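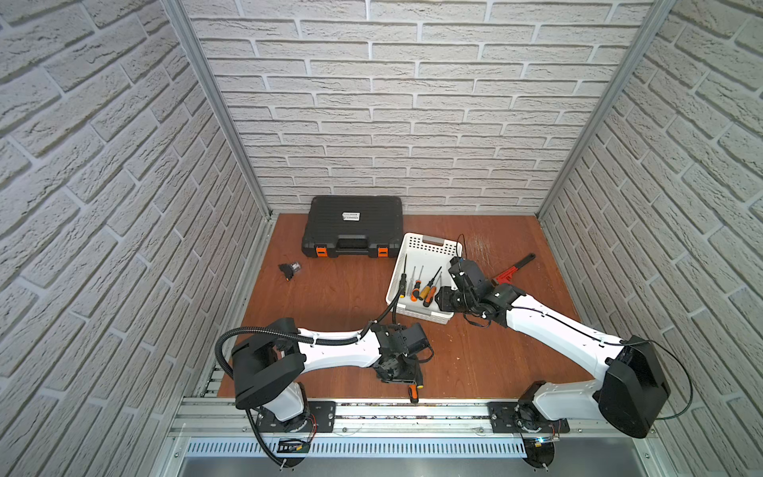

Ghassan Masri thought our first route was far too long, and he told us so before we had even reached the river. "You've planned a walk for people who already love Liser," he said. "I got here last night. Let me sit down somewhere and look at it."

That remark changed our whole project, and we're so glad he made it in January and not in the last week before the deadline!

Our project was a walking tour of Liser for first-time visitors, written and led by students who grew up in town. We wanted to find out which places guests enjoy most, and whether those are the same places we would have picked for them. (Mostly they weren't.)

How we planned the route

We began with a list of everything we thought a guest should see. It had 13 stops, from the old customs house to the far end of the Damance bridge, and each of us had a favorite we refused to give up. On the first test walk we talked too much at the customs house, rushed the market and got to the bridge with everyone tired and hungry.

For the second version we dropped the customs house and both war memorials, and moved the start to the Zoltis ferry landing, where most visitors arrive anyway. We also put in a long break at Harb, the bakery on the corner of the market square. The new walk is 3000 steps from the landing to the bridge, and without the bakery break it takes 40 minutes at an easy pace.

What the visitors told us

In all, 38 people came on the walks. Afterward we asked them which place they would show a friend, and what they would have liked more time for. We let them answer in their own words, which made the sorting slow but gave us much better material.

The bakery won, and it wasn't close. People loved standing at the counter and asking what everything was called. The surprise for us was the ferry landing. We cross there every day on the way to school and had never thought of it as a sight at all, but guests kept wanting to stay and watch the boats turn in the current. One woman said it was the first time on her trip that she had stopped checking the time. Since then I've caught myself doing it too — I missed a ferry last month because I was looking at it.

Our own favorite, the carved doors on Damance Street, hardly came up. We still think they're wonderful, so they stay in.

What we would change

The walk doesn't work well in heavy rain, and we never wrote a proper wet-day version. The market hall would be the obvious place to begin one. We would also ask local people to take the tour, especially those who have lived here longest, and compare their answers with the visitors'.

The final route notes were handed in on May 15, 2023, along with the answer sheets. Two of us are leading the walk again this summer for cousins and their friends, starting at the ferry landing.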